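Menos cosas encima de la mesa

Aurelia Stoica

Llevo años defendiendo en casa y en el trabajo una idea que a casi todo el mundo le parece una manía: una mesa en la que se trabaja o se come debería tener encima lo que se está usando y nada más. Me han llamado maniática mis hijos, mi cuñada y una compañera de la oficina de Prendirholm que guardaba en su escritorio 24 bolígrafos, la mitad secos. Sigo pensando lo mismo.

No hablo de minimalismo. El minimalismo que se vende en las revistas es caro y suele consistir en comprar otra mesa, otra lámpara y otro jarrón para que parezca que no se ha comprado nada. Hace un par de años entré en una tienda donde pedían 400 euros por un tablero sin patas, muy bonito, y el dependiente me explicó que ayudaba a vivir con menos. Me fui a casa y vacié el que ya tenía. Tardé una tarde.

Lo que defiendo es más modesto. El tablero es una superficie de paso. Un vaso y un cuenco están bien ahí mientras alguien los necesita, y después vuelven al armario. El problema empieza cuando el cuenco se queda y alguien deja dentro unas llaves, luego un recibo, luego una pila que no se sabe si funciona. En una semana ya no es un cuenco, es un cajón sin tapa, y para cenar hay que apartarlo con el codo.
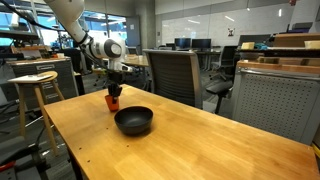 Con las banquetas y los taburetes pasa algo parecido, y ahí reconozco que yo también peco. Un asiento libre junto a una mesa atrae papeles. Se deja una hoja un momento, para no mancharla, y la hoja se queda a vivir. Cuando viene alguien y quiere sentarse, el papel pasa a otra silla. He visto casas enteras funcionar así, con los papeles dando vueltas por los asientos y las personas de pie.

Mi marido sostiene que el desorden tiene que estar en alguna parte, y en eso le doy la razón. En un taller o en una oficina donde se hacen cosas habrá siempre un banco lleno de herramientas, cables por el suelo y algún cajón que no cierra. No me molesta. Lo que pido es que haya una frontera clara, una zona donde se amontona y otra que se respeta. Los cajones con etiqueta sirven para esto – siempre que la etiqueta diga la verdad, cosa que en mi casa dejó de ocurrir en agosto, cuando metimos las velas en el de los destornilladores.

También tengo una opinión sobre la madera clara. Mucha gente la evita porque se le nota todo, y es cierto que se le nota. Una gota de café olvidada bajo una taza deja su punto oscuro y no hay lija que lo quite del todo sin llevarse algo más. A mí me parece una ventaja. Una mesa oscura y brillante disimula, y lo que se disimula se limpia tarde. En la clara se ve enseguida, se pasa el paño y se sigue. Las marcas que quedan no me preocupan; la mía tiene 5 y sé de dónde viene cada una.

La objeción más seria me la hizo una vecina que cuida de su madre. Dice que recoger la mesa cada noche es un trabajo más y que suele tocarle a la misma persona. Tiene razón, y por eso en casa la norma es que cada uno retira lo suyo al levantarse – el vaso, el plato, el periódico. Se cumple a medias. Los martes, que ceno sola, se cumple siempre.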